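Clolton Neighbourhood News
5/4/08

Fruit table at Cukside Hall

The fruit table is open again on Sunday afternoons. In January we had to stop it for the heat, and many of you asked when it will come back. The price stays the same, 60 cents for each piece, and you may choose what you like from the basket.

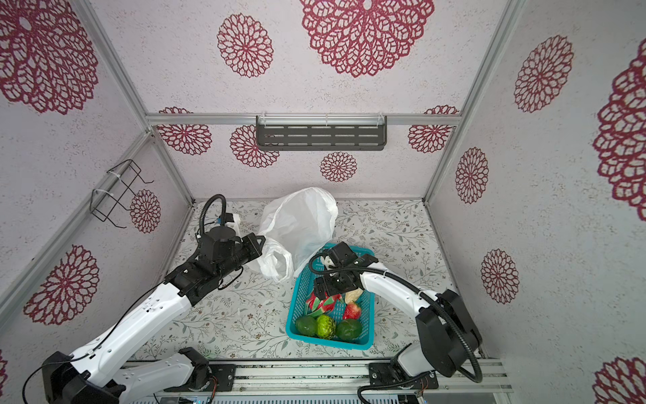

Please bring your own bag if you have one at home. We still keep plastic bags near the basket, but we would like to use fewer of them this year. A cloth bag is also kinder to soft fruit — a ripe one gets a mark very quickly when it is pushed under something heavy. Put the hard fruit first and the soft fruit on top, and do not tie the bag too tight.

Several neighbours have asked me how to eat dragon fruit. You cut it in half from top to bottom and take out the inside with a spoon. The skin is not for eating. I find the taste quite mild, so at home I squeeze a little lime over it. If it gives a bit under your thumb, it is ready. If it is still firm, leave it on the bench for two or three days.

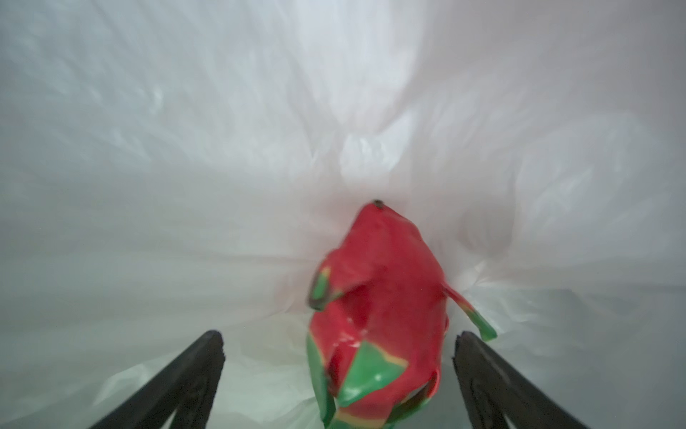 Dragon fruit in a plastic bag.

The table closes at four o'clock. If you have fruit from your own garden to share, please bring it before noon, washed and without leaves — we have only a small sink at the hall. Empty baskets go back to the Etim Street door.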